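Re: [handheld-practice] Draft 3 of the home recording guidelines, section 4 (soft goods)
Reply to: list

On Wednesday the Avberg group wrote:

> We have read draft 3 and can live with most of it. Our trouble is with 4.2,
> "operators should vary the background surface." How much is vary? Our people
> folded on the same gray table for 430 episodes, then moved to a different gray
> table, and one of them asked if that counted. We would like a number or we
> would like the clause gone. Also, 4.5 says the cloth should be "clearly
> visible at the start of the episode." Clearly visible to whom? The operator
> can see it fine. The camera on the gripper may not.
>
> We are also not keen on recording on beds at all. Beds are soft, the blankets
> move with the garment, and the failure rate is higher than on tables.

Thank you for this, it is exactly the kind of reading section 4 needed! I have been holding the pen on the soft goods part since March and I was starting to worry that everyone had skipped straight to the kitchen chapter.

Taking 4.2 first. The gray table question made me laugh and then made me rewrite the clause. You are right that "vary" on its own means nothing. What I'd like to propose for draft 4:

4.2 Surfaces. A set of folding episodes shall include at least three kinds of surface, of which at least one is soft and at least one is patterned. Two surfaces of the same color and texture count as one kind. The surface shall be noted in the episode sheet in plain words ("striped blanket," "gray table").

So no, the second gray table doesn't count. Sorry!

I would really like to keep beds in, though, and I'd argue for them harder than draft 3 does. People fold laundry on beds. I do it every week. If we write a home recording guideline that steers everyone to a clear tabletop, we'll get very tidy data about a home that most of us don't live in. The Londoño set has 3,121 folding episodes and the sheet lists 148 of them as done on a bed, and those 148 are the ones I keep going back to when I want to see how a policy copes with a surface that gives.

Now 4.5, where I think you've caught a real hole. The clause was written by people (me) picturing someone standing over the work. It needs to be judged from the gripper camera's own view, with both fingertips in sight and the near edges of the garment readable against whatever is under it. A dark, plain item on a busy light-and-bright blanket does well on this. A black shirt on a black duvet does not, and I'd be happy to see a rule that says so.

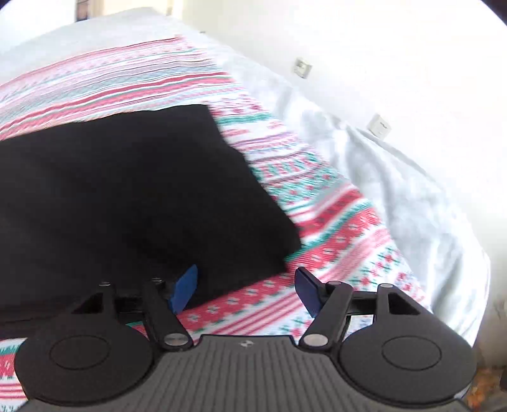 Black cloth on a striped blanket, both blue fingertips in view, right edge of the cloth easy to find.

I like this one for 4.5 because the surroundings are so ordinary. The sheet off to the right is rumpled and bright, the wall behind is close to washed out, and the edge you need is still there. It also shows where I would not be too strict. The cloth has a bit of motion blur on it, and under the draft 3 wording ("sharp and clearly visible") a picky reviewer could throw it away. I'd rather we dropped "sharp." Proposed text:

4.5 Visibility. Before first contact, both fingertips and at least one edge of the garment shall be visible in the gripper camera view. Slight motion blur is acceptable if the edge can still be followed by eye. Bright walls and windows in the background are acceptable if they do not hide the garment.

Whoever does the review should be looking at the recorded video at normal size, by the way. We had a round at Firkell where half the reviewers were squinting at thumbnails and rejected a pile of dark garments that were perfectly fine once opened up.

On blankets moving with the garment — yes, they do, and I'd write that down instead of banning it. Something like:

4.6 Moving support. If the fingers catch the bedding together with the garment, the operator shall finish or abandon the attempt naturally and mark the episode "caught bedding." Such episodes shall not be deleted.

I feel strongly about that last sentence. We went through 418 old episodes from the Nura pilot and the caught-bedding cases had been quietly removed, with no note of how many. Those are useful! They are the cases where you learn what a bad pinch looks like, and now we can't get them back.

Two small things still open, and I'd love opinions on either:

- Does tidying the bed between episodes need a rule? I lean toward no. Leave the sheets how they fall.

- Should the episode sheet record the time of day? Window light changes a lot over an afternoon and it costs one extra column.

If there are no loud objections I'll fold all this into draft 4 and send it round with the changes marked. Avberg folks, if you still want a hard cap on the share of bed episodes, suggest a figure and your reasoning and I'll put it in square brackets so the whole list can argue over it.

— section 4 editor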